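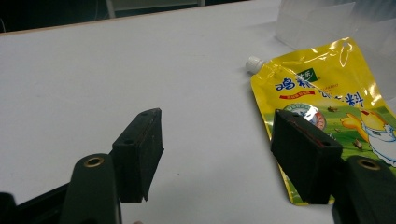 Wrist view from the pantry split: open gripper, spouted pouch of chicken essence seasoning (鸡精调味料) lying flat on the table.

Prarnham Pantry Handling Set

README, last edited in April

Contents
1697 episodes of kitchen put-away work, collected with a hand-held gripper at our Brundport and Dustenholm sites. 1191 come from Brundport. The rest are from Dustenholm, where the lighting is worse. There are 19 object categories, listed in categories.txt.

Why we made it
We wanted to know whether a machine can put the groceries away yet. Our short answer is no, or not in a kitchen anyone lives in. Boxes and tins are mostly fine. Soft packaging is where our policies fall over — pouches sag, slide and throw glare back at the camera, and a cap gives the fingers one small hard spot to aim for.

Splits
train: 1000 episodes
The remainder is divided between val and test by site. See splits.csv.

Labels
Each episode has a category, a start pose (flat, upright, leaning) and an outcome. Outcome was marked by the operator at the time. Mavis Escobedo rechecked the Dustenholm labels and changed the ones she disagreed with; her notes are in the relabel column.

Known problems
Glossy film washes out the printing, so don't rely on reading labels.
Clear and frosted plastic behind an object confuses our segmentation masks.
The Schumacher baseline was trained before the relabelling. Its scores on pouches are too high and we haven't rerun it.
Grip force was not recorded.

Not suitable for
Food safety work, or any claim that a robot is ready for home use.

Questions go to Mavis. She checks the tracker on Tuesday.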